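Getting found without shouting: email newsletters for small local firms
Speaker notes, afternoon session, June 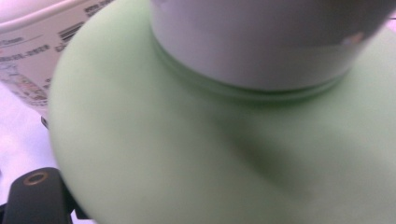
White container on a pale green disc

Opening (keep it short, they've just had lunch)

Good afternoon. Hands up if you have a mailing list. Now keep your hand up if you've written to it in the last month. (Wait. Most hands drop. Smile, mine would have dropped too for years.)

I love newsletters. I love them more than is sensible. I've written them for a kennels, a piano tuner, a firm that fixes garden walls, and every time the same lovely thing happens - somebody writes back. An actual reply, from a customer, with a question in it! I've never had that from a banner ad.

So for the next while we're going to talk about email, the plain old kind, and how a small firm with no marketing person can send something people are glad to open.

Slide 2 - The list

Start with who you've got. When I began with Bralora, who sell and repair blinds, they told me they had no list. They had a drawer of order forms and a spreadsheet that stopped halfway down. We wrote to those customers by post with the next service reminder and asked if they'd like a monthly email. 62 said yes.

Sixty-two people sounds tiny. Picture them standing in this room though. You'd be thrilled, you'd put the big urn on.

Say clearly: ask first. Don't buy a list. Don't add everybody who ever emailed you about parking. Tell people what they'll get and how often, keep a note of when they agreed, and put the unsubscribe link where they can find it. If anyone asks about the legal side, point them to the official guidance and don't try to do it from memory at the front of the room.

[Someone always asks about business cards in a bowl. Fine if the bowl has a sign on it saying what happens to the cards.]

Slide 3 - The sign-up form

Two boxes. First name, email address. That's all you need on day one.

Inberg had 11 boxes on theirs, including fax number. I know! We took it down to two and moved it from the contact page to the bottom of every page, with one line above it: "One email a month about looking after old floors." People know what they're signing up for, and they know it's one.

Ask the room: what would your one line be? Give them a minute with a pen. Take three or four out loud. The good ones usually have a subject in them (floors, hedges, tax dates) and the weak ones say "news and offers". Be kind about the weak ones, everybody's first go says news and offers.

Slide 4 - What to write

This is my favourite bit so don't rush it.

Go and look in your sent folder. Whatever you've explained to customers more than once this month is your next newsletter. You've already written it, probably quite well, because you were writing to a real person who wanted to know.

Matheson do boilers. Their best email so far was called "Why is it making that noise?" and it went through the noises - the bang, the gurgle, the whistle - and said which ones could wait till morning. There was no offer in it anywhere. They had 154 people on the list by then and the phone was busy for days, mostly people with a gurgle.

Read the first paragraph of it aloud (printed copy in folder). Do the noises properly. It gets a laugh and it wakes up the back row.

Things that work well:
A question a customer asked, with the answer
One job, start to finish, including the awkward part
A date people need to remember
Something you've changed your mind about

Things I'd leave out:
The long welcome about the weather
Staff awards, unless there's a story in it
Four offers at once

Slide 5 - Subject lines

Write it last. Write five and pick the one you'd say across a counter. Short is good, plain is better, capital letters all the way through are horrible. If the email is about clearing gutters, the word gutters goes in the subject line. I've seen people spend a whole morning being clever and end up with something that could be about anything.

Show the before and after from Clatside. Before: "Summer Update Issue Four". After: "When to cut a beech hedge". Same email underneath, hardly a word changed. Let them look at it for a bit before talking.

Slide 6 - When to send

I get asked this more than anything and my answer is a bit of a let-down. Pick a time you can keep to. Clatside send at 7 in the morning as that's when the owner has the kettle on and the van isn't loaded yet. Try a different time if you fancy, give it a few months, see what your own readers do. Your list is small enough that other people's charts won't tell you much.

Monthly suits most small firms. Weekly is wonderful if you've got the stamina, but I'd much sooner see twelve good ones in a year than six weeks of keenness and then silence.

Slide 7 - What to count

Replies first. Then bookings where the customer mentions the email. Then clicks. Open rates I look at with one eye shut - some email programs load everything by themselves, so the figure can look healthier than it is.

And unsubscribes! Please don't take them to heart. People move house, people sell the caravan. Bralora lost two after their first issue and wanted to stop altogether. I talked them round over a very long phone call and they've hardly missed a month.

Slide 8 - Before you go home

Give out the half sheets. Ask everyone to write down:
The one line for their form
The last question a customer asked them
The day of the month they'll send

If we're running late, skip the third and do it in questions.

Questions

Likely ones: which service to use (any of the well-known ones, start on the free level, check you can export your list), pictures or no pictures (one is plenty, and check it on a phone), can I use the same text on my website (yes, please do, and link back to the form).

Someone may ask whether email is finished. Tell the gurgle story again if they missed it.

Spare half sheets are in the blue folder. Collect the pens.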